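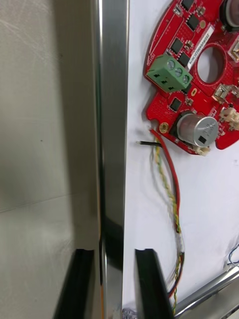 A red circular motor board with its screw terminal block, photographed from the wrist of the arm.

Can a Machine Do the Small Jobs Yet?

20 March 2021

Readers of this blog have asked on several occasions for a considered answer to the question of whether machines are ready to take over chores at home or on the shop floor. The following remarks are my own and do not represent the position of my employer.

The work at hand is wiring. The terminal block has three screws and stands close to small chips and other tiny parts. A red wire and a yellow-and-green twisted pair hang from the lower edge of the board, held together partway down with white tape. There is also a short black wire with bare strands at its end. A person trained at a bench would regard a connection of this kind as a minor task. For a two-fingered gripper it remains a demanding one.

The first difficulty is that wire does not keep its shape. A bracket or a bolt may be picked up in the same way each time. A stranded wire bends when it is touched, and the strands spread when they meet the edge of the opening. A person feels this and backs off. Most grippers of the present generation either do not feel it or feel it too late.

The second difficulty is shine. Polished steel throws back bright highlights and dark bands, and a vision system may read these as edges. Triin Vasiliauskas, who supervised assembly at Sasbridge before moving to Gamage, has advised me that she would sooner change the fixture than the software. I have come to share that view, although covering or dulling the steel is an expense that seldom appears in a proposal.

The household case is harder still. In June of last year I attended a demonstration at Masadine in which an arm was asked to fold 30 hand towels. It completed the task in a little under two hours, with 3 towels set aside for a person to finish. The presenters considered this a good result, and by the standards of the field it was. It should be noted that the towels were identical and that the table was cleared beforehand. Few kitchens offer those conditions.

Cost must also be considered. Arūnas Pärn has kindly shared the figure he was quoted by Dollum for a pair of replacement fingers with pressure sensing, which came to $3,294 before fitting. A small shop would need a great deal of repeat work to justify that sum.

My present assessment is therefore as follows. Machines may be relied upon for lifting, sorting and driving screws where the parts are rigid and arrive in a known position. They should not yet be relied upon for loose wire, cloth or anything stored in a drawer. I expect to review this assessment within two years.

Correspondence on this subject is welcome, particularly from readers who have attempted wire insertion with a standard gripper. Please state the type of terminal used and whether the wire ends were fitted with ferrules.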